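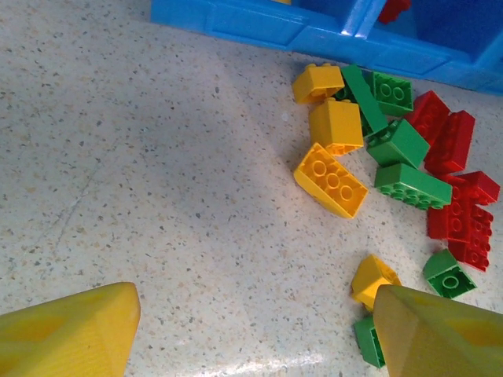

Wokel Two-Arm Sorting Station
Planning and ordering information

The Wokel station is made for schools, labs and small workshops which want to start with pick-and-sort tasks and have one clear budget line for it. Before you ask for a quote, please read the points below. Most of the delays we see come from the room and the power, and only few from the robots.

What to budget for
Station with two arms on a common rail: quoted per order, depending on freight.
Badawi gripper finger set: $90 per pair. Fingers are a wearing part, so we advise to order one spare pair for each arm.
Dava service plan, first year: $1000. It includes one visit and all cable replacements.
On-site set-up and training day: optional, and it must be booked together with the station.

Objects for the first tasks
Large building bricks and small blocks in a few colours are a good beginning. A plastic bin with compartments is enough as the target. Later you can add soft packaging, for example a snack bag, which is much harder to grip.
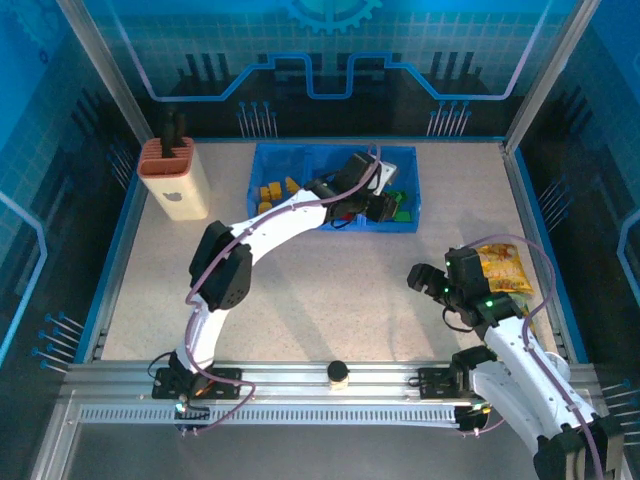
Delivery and lead time
Stations leave our Stostuvley warehouse 17 working days after we receive your purchase order. Please measure your doorways and the lift before you order. Return freight for a wrong size is paid by the customer.

Quotes
Write to Chantal Lachance in our sales office and mention catalogue number 3892. Prices are valid for orders received until the end of June.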